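Filed under: Site Visits / Shop Planning

I went to the Dreltside open day expecting to walk around for an hour, collect a few price sheets and be home for lunch. I stayed until they started stacking the chairs! If you run a small shop and have been putting off the question of whether you can afford any automation at all, go to one of these. They run the next one in November.

Some background for anyone new to these reports. At Idthorpe we pack and label small glass and metal goods, and for two years we've had a line in the budget that just says "robot?" with a question mark and no number next to it. My job this summer is to replace the question mark with something a bank would read. So I went with a notebook and one rule, which was to ask every person at every table what the whole thing costs once it's bolted down and working.

The first room was all arms, and fun as it was (I could have watched the pallet one all day), the arm turns out to be the part people have a price ready for. The room I liked best was the second one, where they do the hand work that comes before any arm moves. A person holds the gripper and does the job with it, over and over, and the recordings are used to teach the machine later.

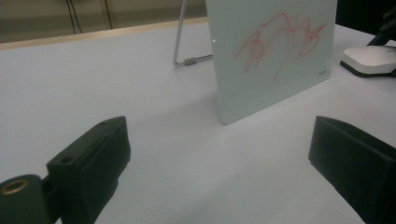 I asked what a small outfit would need to budget for a setup of that sort, leaving the arm out for now. The answer was mostly people's time. For a single task they told us to plan on 300 good recordings before expecting much, and to allow 90 minutes a session before hands and attention start to go. Then somebody has to sit down and go through them all, throwing out the bad ones, and that person should be in the budget too. I had written down zero hours for that. Zero!

The other thing I had wrong was the table. I'd assumed we would clear off the end of a packing bench and start there. They were firm (and very nice about it) that you want a table that belongs to this work alone, in light that doesn't change much through the day, with the cables kept up and out of the way. We have one corner at Idthorpe that might do, next to the old tape machine, if we can move the shelving. I measured it when I got back and it's tight but I think it works.

Spare parts got a good long talk too. Fingers for the gripper wear and chip, and the advice was to order extra sets with the first purchase and save on shipping. Purba, who had the table by the door, will quote fingers separately from the body if you ask, and $639 for the starter bundle was the lowest number I heard all day. It has no stand and no spare cable, so read the sheet closely. Dustberg had a nicer handle, I thought, lighter on the wrist, but they only do yearly service plans and I couldn't get a figure out of them without a site visit. I've asked for one.

What I really enjoyed was how ordinary the objects were. You don't start by buying a crate of special test pieces. You start with whatever you already own that behaves badly when you pick it up, and we have shelves and shelves of that. Thin panels, shiny things, stuff that tips over if you look at it wrong.

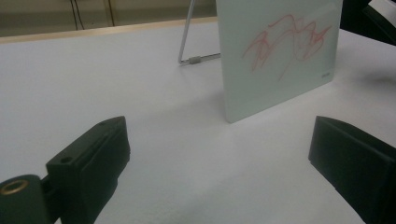 You should have asked about storage, wrote one reader after I sent round my first notes. We did the same exercise last year and the drives and backups were the line we missed completely, so put $200 in for the first batch and expect to revisit it. Also ask who owns the recordings if a supplier helps you make them.

Both of those are now on my list, and the ownership question has gone to Purba and Dustberg in the same email.

So the question mark is nearly gone. My draft has four lines under it now: gripper and spares, the table corner, staff hours for recording and checking, and storage. The arm sits on its own page for next year, and I'd like to see the first task going well by hand before I ask anyone to sign for it. If you've bought from either supplier, please write in, especially if you know how long replacement fingers take to arrive.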